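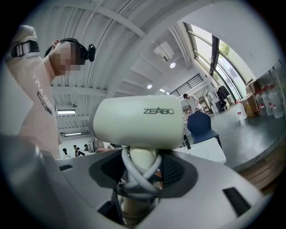 The Istton Community Skills Programme has completed its second funded period, and enrolment now stands at 1136 learners across the Istton and Pastwood sites. Most of the growth has come from evening classes in bookkeeping, basic English and household repairs. The repairs class at Pastwood spent its early sessions on cable care, and its handout makes the point that a thin white cable looped several times round a stem should be unwound before anything is moved. Attendance in that class has held up better than in any other, and the waiting list will carry over to the next intake.

## Spending

Spending is within the agreed budget. The largest single item was rent at Pastwood, where the lease was renewed on the existing terms. An underspend on printed materials has been moved to travel grants — a change agreed with your office in writing — and 15 learners from Condley have received help with bus fares.

## Staffing

Two tutor posts were filled during the period. The post of bookkeeping tutor at Istton remains open, and Sorin Radu is covering those classes alongside his duties as site manager. We expect to readvertise on a longer contract.
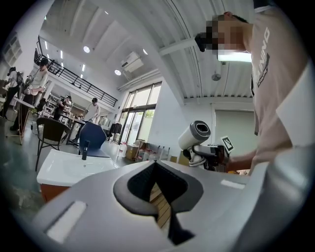
*Leaning in over the work, in a light pinkish-beige T-shirt.*

## Matters outstanding

The Kılıçarslan Trust has asked for a separate account of its contribution to the crèche, and this will follow under separate cover. The boiler at Istton passed its inspection, but the heating in the upper classroom is still uneven and a quotation for new radiators is awaited.

The target for the next period is 100 further enrolments, chiefly from Condley. The next report is due in October.

Submitted 21st July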